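Chapter 10
Can Machines Do the Chores Yet?

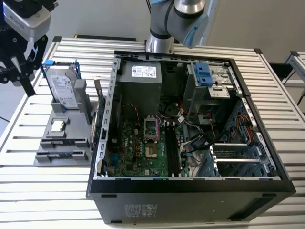

Figure 10.1 A desktop computer opened for service on a robot workbench. The processor, memory, and drive are held in a fixture to the left of the case.

In this chapter you will learn why a job that is easy for a person can be hard for a machine, how engineers measure progress on such jobs, and how to read a claim that a robot "can do" a task. You will need the terms degree of freedom and end effector from Chapter 3.

A person who has never opened a computer can usually learn to fit a stick of memory in a few minutes. The stick has a notch, the slot has a key, and the two go together one way. You line them up, press, and feel the click. Most people could do a second one while talking.

Now try to write down what your hands did. How hard did you press? How did you know the stick was tilted before it jammed? When you moved a cable aside with a knuckle, did you plan that? People who build robots have to answer questions like these in numbers, and much of this chapter deals with the places where the numbers are hard to get.

Figure 10.1 shows a typical bench task. The CPU socket is empty and its lever is up. The memory slots are empty too. Each part waiting in the fixture calls for a different kind of handling. A processor must be set down flat and square. A memory stick has to be pushed in with some force. A drive in its bracket slides. Then there are the cables, which bend, and which are seldom in the same position in two computers of the same model.

10.1 Two kinds of work

Factories have used robots for decades, and it is fair to ask why a shop floor that can weld a car body still needs people to plug in connectors. The usual answer is that industrial robots do well when everything around them is fixed. The part arrives in the same spot and the arm repeats the same path. We will call this structured work.

Chores are mostly unstructured. A sink of dishes is never stacked the same way twice. Laundry has no fixed shape at all. Repair work falls somewhere between the two, which makes it a useful case to study. The parts are made to a standard, but a machine that comes in for repair may have a bent bracket or a missing screw.

A fixture moves a job toward the structured side. If the processor always sits in the same recess, the robot does not have to search for it. The cost is that someone has to design the fixture and load it. When you read that a robot completed a repair, find out what was done before it started.

10.2 A trial at Presgate

Idris Meredith and Haf Wynne ran a trial of memory installation at the Presgate refurbishing shop. Over the trial the robot made 1,168 attempts. Meredith wanted to report a single success rate. Wynne argued that one figure would hide too much, and the final report split the attempts into three groups: seated on the first try, seated after a retry, and stopped for a person to step in.

The third group mattered most to the shop. A technician who has to stand near the bench in case of trouble is not free to do anything else. A robot that works slowly but can be left alone for an afternoon may be worth more than a fast one that needs help every 10 minutes. We return to the Presgate report in Section 10.5, where you will work out the labor cost for each group.

Before you read on

Pick a chore you did this week. Write the steps in order, as you would for someone who had never seen it done. Mark each step where you relied on touch, and each step where you changed your plan partway through. Keep the list. You will use it again at the end of Section 10.3.

Key terms: structured work, unstructured work, fixture, compliance, intervention rate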